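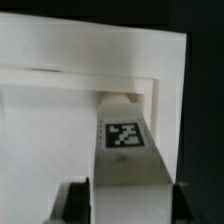
**Noise and Sleep in Student Housing: Report of Group 4**

Nuanchan Chantharasri, Joris Mertens, Binta Briggs

We wanted to know if students who live near the main road in Sturkcombe sleep worse than students who live on the garden side of the same building. In May we gave a paper questionnaire to residents of the Carrasco house, and 47 of them returned it.

## Method

Each person wrote down the hour of going to bed and the number of times they woke up, for five nights. We did not measure the sound ourselves — this is a weakness of our work.

## Results

Residents on the road side reported waking more often, mostly before 6 a.m., when the delivery trucks arrive. The hour of going to bed was almost the same in both groups. Eight people wrote that the neighbors disturb them more than the traffic, and we had no question about neighbors.

## Next steps

Our teacher, Rodrigo Pastor, advised us to repeat the study in winter with closed windows. Joris will correct question 8, which many people understood in two ways.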